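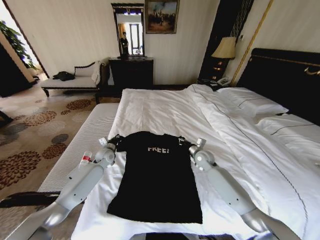 Ticket 584 – Marshal sign-in sheet rejects valid registrations, Gekthorpe assembly

Reported by Clem Nepia, march coordination desk. The sign-in form on the Wosach server returns "group not recognized" for marshals who registered through an affiliated group. Individual registrations go through. Marshals are identified on the route by shirt, and the shirt field is mandatory: the current option is a black T-shirt with "FREE!" in pale grey capitals across the upper chest. Clem first suspected the exclamation mark in that field. Ruled out – the same value saves without error on individual records.

Priority: high. Assembly permit requires the marshal list to be lodged with the town office before the march.

Log

08:40 – Yufang Kang. Reproduced on the staging copy. Error occurs on submit, before the record is written. No entry in the database log.

09:15 – Yufang Kang. Compared the group table with the list sent by the organizers. 19 groups are missing from the table. All of them were added in February, after the petition handover, when the list was moved to Flilcombe.

10:05 – Waqas Farooqui. Import job from Flilcombe is set to stop at 40 rows. Limit was set for the first rally and not changed. Raised the limit and reran. 17 groups now load. 2 still fail.

10:30 – Ieva Kazlauskienė. The two failures have a character outside the basic set in the contact surname (one is Juška). The import reads the file in the wrong encoding and drops the row. It should write a warning and does not.

11:20 – Waqas Farooqui. Encoding set to UTF-8 in the import settings. Reran. Full group list present. Asked Clem to retest.

11:45 – Clem Nepia. Submitted three group marshals from the desk laptop. All accepted. The phone form still shows the old group list.

11:50 – Yufang Kang. Phone form caches the list. Clear site data or reload with the cache off. Shortened the cache period on the server.

13:10 – Evander McIver. Exported the marshal list and sent it to the town office. Receipt confirmed. Route map and speaker order are on a separate ticket – please do not add them to this one.

Status: resolved, pending item below.

Pending: dropped rows must produce a warning in the import log. Assigned to Ieva Kazlauskienė.

Last updated: 13:25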